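The slow death of the paint chart

14/10/2018

We have been choosing a grey for the hallway since September. I would like to say we've narrowed it down, but the shortlist now stands at four, and one of those was added on the grounds that it made the other three look better.

It began at Humphreys, where the paint counter has a rack of 114 greys. I know because the sign over it boasts of the number, as though a person walks in off the street hoping for more than 100 of anything. I took home a fistful of cards. My wife took home a different fistful. We agreed on none of them and both went to bed early.

The names are no help. Trurkik is a cool grey that turns lilac at about teatime. Clatudard is the colour of a filing cabinet, which I said out loud, and which is now held against it. Simedora is lovely on the card and on the wall it's porridge. My neighbour Ynyr Watkins painted his whole downstairs in it and tells everyone he's delighted, in the voice of a man who has already returned the rollers.

We bought sample pots. The hallway currently has a patchwork at shoulder height that visitors take for a damp problem. I've looked at it by morning light, by lamplight and once by torch, when I'd got up for a glass of water and lost my way in the argument. The undertone is everything, apparently. Mine is always blue. Hers is always "sort of brown, but in a good way".

The trouble with grey is that it won't keep still. Put it beside something darker and it goes pale on you. Tilt it and you've got another colour altogether, and another pot to buy.

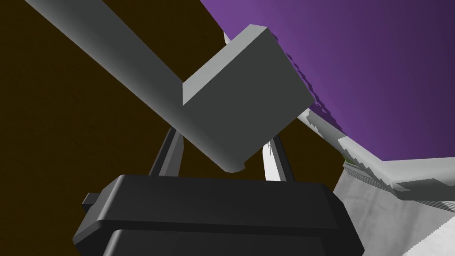

Light grey and black, both times.

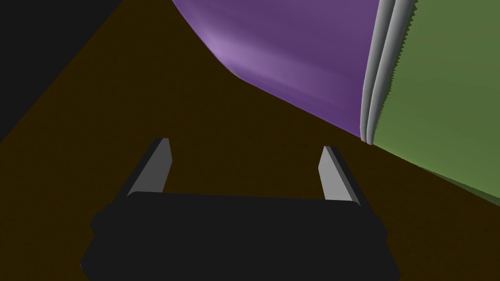
Do you need to prime over the sample patches before painting the whole wall?

A light sand to take down the edges is usually enough if the samples are the same type of paint as the topcoat, though a dark patch under a pale colour is worth a coat of primer.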